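4.2 Collecting Demonstrations on the Kitchen Tabletop

All tabletop demonstrations were recorded with the two-arm Pulten station under direct operator control.

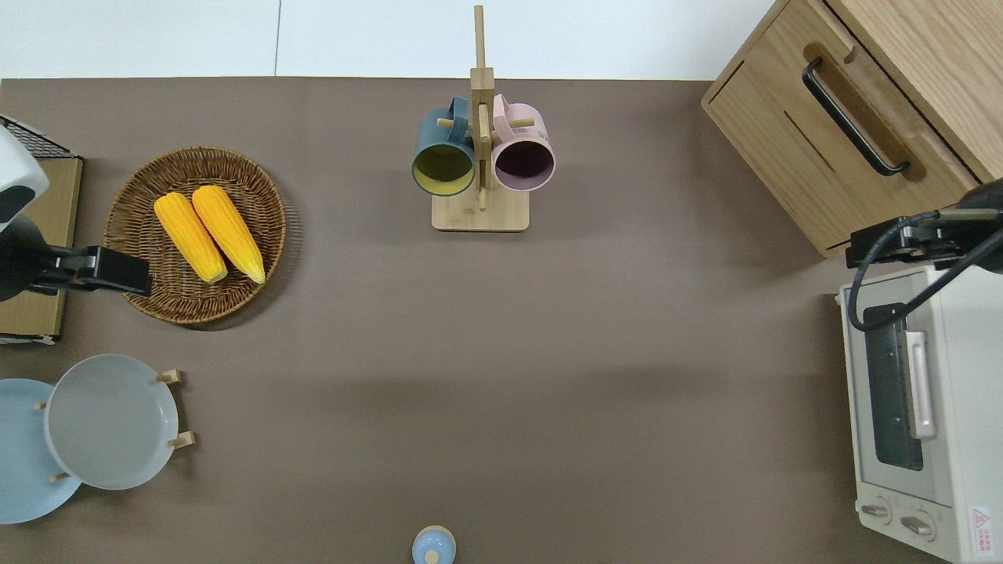
Figure 3. The Pulten tabletop with both arms at its sides. The middle of the surface is kept clear as a working area. Objects include a wicker basket holding two ears of corn, a plate stand, a mug tree, a cabinet with a drawer and a toaster oven.

The operator drives both arms at once through a pair of leader arms, and the station logs joint positions, gripper opening, the head camera stream and the commanded targets. Commands and images are stored with separate clocks and aligned after recording. We found this simpler than forcing one rate on the whole system, although it leaves a small offset that varies between sessions. The offset is estimated once per session from a short calibration motion and removed before any episode enters the training set.

We defined 17 tasks. Eight of them need only one arm, and the rest need either a handover or a second arm to steady an object. Typical one-arm tasks are taking a mug off the tree and setting it down in the open area, or moving one ear of corn out of the basket. Two-arm tasks include holding the plate stand while a plate is lifted out, and opening the drawer with one gripper while the other places an item in it. Each task is paired with a single written instruction, and the wording does not change between episodes. Variation in language is added later from the paraphrase list in Section 4.5.

Large items (the oven and the cabinet) stay at fixed positions within a session. Small items are moved before every episode. For each of these we marked a region of allowed placements, and the collection software, Turel, draws a position and a rotation from that region and overlays the result on the live camera view. The operator places the object by hand to match the overlay. A mismatch of a few millimeters is accepted, as the placement is meant to spread the data and is not used as a label.

An episode begins when both grippers are at rest in their start poses and ends when the operator presses a foot pedal. The pedal has two positions, one for success and one for failure. Failed episodes are kept. If the operator drops an object and recovers within the same episode, the episode is stored as a success with a recovery flag, and the time span of the recovery is marked afterward by a second person. Episodes in which an object leaves the table are stopped and stored as failures regardless of what the operator intended to do next.

We aimed for 500 successful episodes per task. This target was met for all one-arm tasks. For the two plate tasks we stopped at 400, when the left gripper pads had worn enough to change how the rims slipped. New pads were fitted before work continued on the remaining tasks, and we did not mix pad sets within any task.

Operator style had a larger effect than we expected. In the first week, one operator approached the mugs from the side and another from the front, and a policy trained on both sets hesitated near the handle, moving back and forth between the two approaches. We considered splitting the data by operator and settled on a short written protocol in its place, which fixes the approach direction for the mugs, the plates and the drawer handle. The protocol leaves speed and the path through open space to the operator. Episodes recorded before the protocol are excluded from the results in Section 5 but are included in the released data with a separate tag.

Review was done in two passes. Trevor, our automatic filter, rejects episodes with missing camera images, joint readings outside the expected range, or a gripper that never closes. The remaining episodes were watched at four times normal speed by Catrin Skyrme, who checked the pedal label against the final state of the table. Most corrections concerned the drawer, where a gap of around 8 mm between the front and the cabinet was marked closed by some operators and open by others. We now treat any visible gap as open.

The same procedure was repeated on the Vuvden station, which has longer arms and a different camera height. Those episodes are used only for the transfer tests and are described in Section 5.3.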